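Walk-round checklist, Litska plant, trim and seat hall
27 Apr 2023, done by me (Vilém Šimek), with comments as I went

So the owners still haven't said whether the new van is coming here or going to Plernska, and everybody on the floor asks me as if I'd know. I don't! What I do know is that the hall gets inspected either way, so let's get on with it.

1. Walkways and floor markings: OK
Yellow lines are worn by bay 4 but you can still read them. Repaint is on the July shutdown list (if we get a July shutdown, ha).

2. Fire doors and exits: NOT OK
Door 7 was blocked by a pallet of seat foam again. I moved it myself and had a word with the shift lead. Second time this year, so it goes in as a repeat finding.

3. Extinguishers: OK
All tagged, all in date. The bracket by the canteen corridor wobbles, I've asked for longer screws.

4. Tables and work surfaces: OK
No splinters, no sharp corners, no sticky patches of glue. I do like a tidy table. 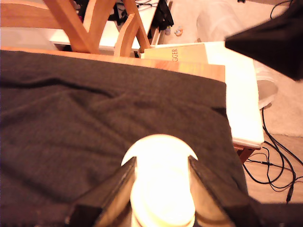

Item 4: dark cloth laid over a wooden tabletop

5. Emergency stops: OK, with a comment
Pressed every one on the Swanepoel conveyor and the line stopped each time. The button at station 13 is stiff, though, and I had to really lean on it. I've put in a work order, number 302, and would like it done this week please, before somebody with smaller hands than mine needs it in a hurry.

6. Guards on the foam cutters: OK
Interlocks work, and the new clear panels from Grasico are a big improvement (you can finally see the blade without crouching).
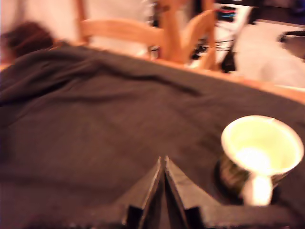 7. Lifting gear: PARTLY OK
The slings are fine. One hoist hook has a safety latch that doesn't spring back all the way, so I've hung a red tag on it and locked it out. Please don't take the tag off to "just do one more", I will find out who it was.

8. Noise and ear protection: OK
Plug dispensers were full on both sides. A few people had theirs hanging round their necks, and they got the look from me.

9. First aid: NOT OK
Eye wash bottle by the stores is past its date and the burn gel is gone completely. Ordered both. In the meantime use the kit in the supervisors' office, it's complete, I checked.

Open items go to the maintenance meeting on Tuesday. If you spot anything I missed, write it on the sheet by the time clock or grab me at lunch.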